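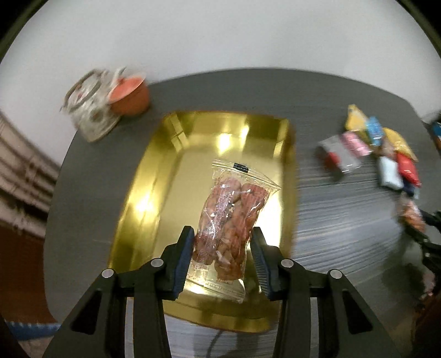 Who still wants to be mayor of a town that can't pay its own light bill?

Milagros Aranda does, and she wants it for a third term.

I met her at seven in the morning outside the town hall in Moriarty Falls, where she was scraping an old parking notice off the door with a house key. No aide. No driver. She'd walked from home, as she does most days, and had been stopped four times on the way. A drain. A nephew's job. The drain again, different street. And a man who wanted to tell her she was doing a bad job and walked her two blocks to make sure she got all of it.

"He votes," she said. "So I walk slow."

The town has 2417 people on the rolls and a budget that wouldn't buy a decent house in the capital. When Aranda first won, the margin was 31 votes. Her opponent, Fergal Hegarty, asked for a recount, got one, and lost by the same 31. He now sits on the council and votes against her on nearly everything. They have lunch together when the council meets late. Soup, usually.

I asked him why he does it – the soup, not the voting.

"She reads the papers," Hegarty said. "All of them. The last one signed whatever was on top of the pile. I think she's wrong on the water and wrong on the school bus but she knows what she's signing."

The water. Everyone here gets to the water sooner or later. Two years ago a company called Rodix offered to take over the pipes, the pump house and the billing, and to clear the town's debt in return. It was a lot of money. Half the council was ready to sign that night. Aranda asked for the contract to be read out loud, in the hall, doors open, start to finish. Took until past midnight. People brought blankets.

Somewhere in the back pages was a line that let the company raise rates by up to 400 percent over the life of the deal, with no vote. Kwadwo Boateng, who teaches math at the high school, stood up and worked it out on the back of a church bulletin for his own street. He read out the number. Then it was very quiet and then it wasn't.

The deal died. The debt didn't. Which is Hegarty's point, and its a fair one. The street lights on the east side go off at eleven now. The library opens three afternoons. Josefina Sosa, who runs the bakery on Sotov Street and voted for Aranda twice, told me she isn't sure about a third time.

"I'm proud we said no," she said. "I also walk home in the dark."

I put this to the mayor. She didn't argue. She pulled out a folder, coffee ring on the front, and showed me a plan to pay off the lights by March, mostly by selling two town cars and a strip of land behind the old depot. It might work. She thinks it's sixty-forty. I have covered elections for a long time and I can't remember a candidate giving me odds that low on her own plan.

Her pay is public, pinned up by the stairs along with everyone elses. She gets less than the road foreman, Ehsan Mirzaei, who finds this funny and brings it up at meetings.

Will she win? Hegarty hasn't said if he's running again. There is talk of a younger man, good suit, lots of signs already up on the highway. The signs say CHANGE and have his face on them. I called his office and was told he'd get back to me – he hasn't.

When I left, Aranda was on the phone about the drain. The first one.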